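Last updated: Sun 12 May 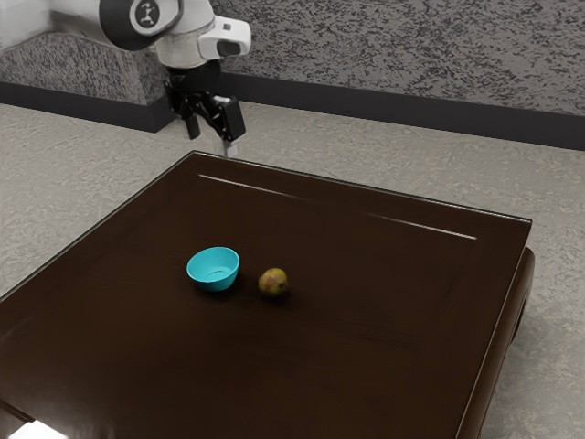 Finishing notes: hard wax oil on dark table tops

The Rothe workshop has had more questions this spring about dark table tops than about any other subject. Most concern white rings, dull patches where plates are set down, and a greasy feel that remains after cleaning. The notes below apply to solid tops finished with hard wax oil. They do not apply to lacquer, varnish or French polish, which need different treatment.

Hard wax oil soaks into the surface of the timber and cures there. It leaves very little film on top. The result is a finish that can be repaired in one spot without stripping the whole piece, but which gives less protection against standing water and heat than a lacquer would. On pale timber a small fault is hard to find. On a dark top the same fault shows from across the room, particularly under a low window.

Full cure takes up to 30 days at normal room temperature. The surface will feel dry long before that. During this period the top should be dusted with a dry cloth only, and nothing with a rubber or soft plastic foot should be left standing on it. Several of the tops returned to us in March had been put into daily use within a week of oiling, and all of them had marked.

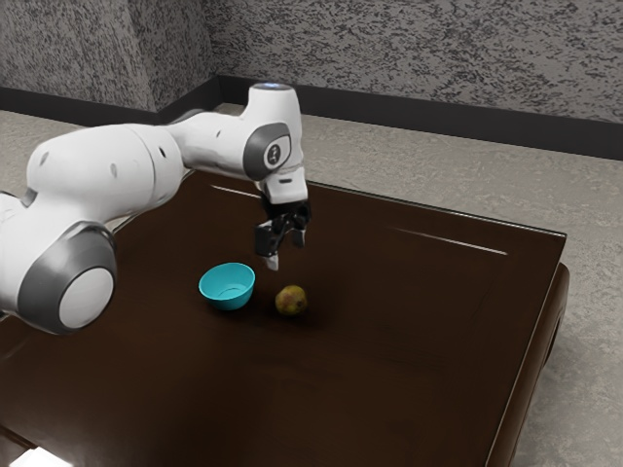 Teal bowl and a green-yellow fruit on a dark brown wooden table.

Bowls are a common source of marks. An unglazed foot ring holds water after washing and releases it slowly into the finish. The ring that results is usually in the wax and has not reached the timber. It can often be removed by rubbing lightly along the grain with a white nylon pad and a few drops of maintenance oil, then wiping dry after ten minutes. If the ring is black, water has reached the timber and reacted with the tannin in it. Rubbing will not shift this. The area has to be sanded back and treated before it is oiled again.

Fruit left directly on the surface should be moved every day or two. A damaged skin leaks acid juice, which softens the wax and leaves a dull spot with a hard edge. Felt pads under bowls are suitable. Cork is also suitable provided it is kept dry. Rubber is not.

For routine cleaning use a damp cloth, well wrung out, with a small amount of plain soap. Dry the surface at once. Spray polishes containing silicone should be avoided entirely - they prevent later coats of oil from bonding and are very difficult to remove.

We compared two maintenance oils over the winter, Vellus and Pokel, on offcuts from the same dark-stained board. Both were applied by cloth and buffed after 4 hours. Vellus gave the more even sheen. Pokel dried faster but left lap marks where the second pass overlapped the first, and on dark timber these could not be buffed out. On pale offcuts no difference was visible. We now stock Vellus for dark tops and will sell the remaining Pokel for pale work only.

Where a top needs sanding before re-oiling, stop at 180 grit. A finer paper closes the surface and the oil sits on top without soaking in. One of the returned tops had been taken to 400 by its owner and remained tacky a fortnight later. It had to be cleaned off and started again.

Used oil cloths can heat up and catch fire on their own if left in a heap. Lay them flat outdoors to dry, or soak them in water, before throwing them away.

The Iritz branch will take small tops for spot repair again from next month. Tops up to 76 cm across can be left at the counter. Larger pieces go to Rothe by arrangement - please remove the legs first where the fixings allow, and keep the bolts in a labelled bag.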